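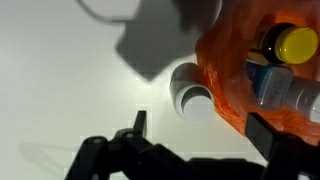 Unpacking the Orange Bag – Gallery

The corner store in Zaltau still hands out thin orange bags, and most of our small shopping comes home in one. Bottles and tubs for the kitchen and bathroom get bought together, carried together and put down on the round table until one of us deals with them. These pages are part of the household series that Pascual Gaete and I have been keeping since October.

The opening picture is the close one. The yellow cap belongs to the dark bottle, which lies with its top facing out of the bag. Next to it are a light blue container and something white with a rounded end. The white tube on the table is outside the bag, with its open end toward us.

The bags are good for one thing, which is that you can see roughly what is in them without opening them. They are bad at nearly everything else. They stretch at the handles, they slide around in the car, and a tall bottle will tip over as soon as the bag is set down. Milagros Saavedra packs hers with the heavy bottles in the middle and the light ones around the outside, and that does help – at least as far as the front door.

We keep the used ones folded flat in a kitchen drawer. At last check there were over 100 of them in there, so the drawer no longer closes properly and we have started taking old ones back to the store with us. A bag usually lasts five trips before a handle goes. After that it lines the small trash can in the bathroom.
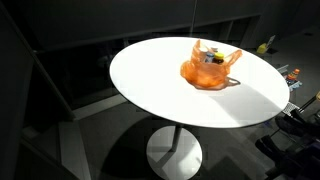
The bag on the round table, handles up, with the yellow cap and a white bottle with a blue label band showing at the top.

The table has a single gray metal column and a round white base. Tadeo Alarcón found it for us at the Henríquez sale, and it replaced a square one that was always in the way. With a round top you can walk past on any side with your arms full. The white surface shows every ring and drip, so it gets wiped down after each unpacking with a damp cloth and a little dish soap.

Our order for putting things away is simple. Anything for the bathroom comes out first and goes straight to the shelf over the sink. Kitchen bottles go in the lower cupboard, new ones behind old ones. Caps get a quick turn to check that they are tight before anything is stored on its side. Whatever has no place yet stays on the table until the evening.

Ivana Villalba wrote in to ask if we move things into matching jars. We did for a while, and stopped. The original bottles have the labels and the dates on them, and it was one more job to do. The empty jars went to Sebastián Sepúlveda, who uses them for screws.

The next set will cover the lower cupboard, which needs new shelf paper and has a hinge that sticks.

More in this series
The hall closet in 20 minutes
Moving day on Wurkari Street
Folding bags for the drawer
Sorting the bathroom shelf
What we kept from the Uneck apartment

Contact | © 2020 Household Series | Back to top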